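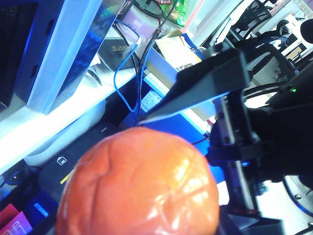

Buying the arm is the cheap part, according to Jonatan Kvam, and the expensive part is everything you forgot to write in the budget. I heard this remark in December at a planning meeting in Marikar, and at first I did not agree. Now I agree with most of it.

I have helped small organizations to plan their equipment, and the error is nearly always the same. The people spend seven weeks comparing two arms, one from Sasholm and one from Walach. They make a big table with reach, payload and warranty. Then the spare fingers, the cables, the shelves and the hours of a technician receive one line together, with the name "other". In one plan which I read, of 116 lines, 2 were for maintenance.

My opinion is that a budget should begin with the task and with the ordinary things around it — the price of the robot comes later. If the robot must work in a kitchen, you need a kitchen, or a fair copy of one.
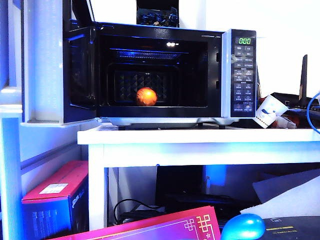

The group in Laninport asked me last year if household appliances belong in a capital request at all. I say yes, and I say it strongly. An appliance is cheap beside an arm, but it decides the work. A microwave with a door that swings out to the left, for instance, takes a lot of room on that side when it is open, and a small round orange thing inside it must be reached past that door. If the table was ordered before anyone measured the open door, you will maybe pay for a second table.

Some colleagues answer that too much detail makes a budget slow, and a slow budget loses its place in the queue. It is a fair point. I would still wait one more month and put in the tables, the spare parts and the labour, each with its own line and its own price.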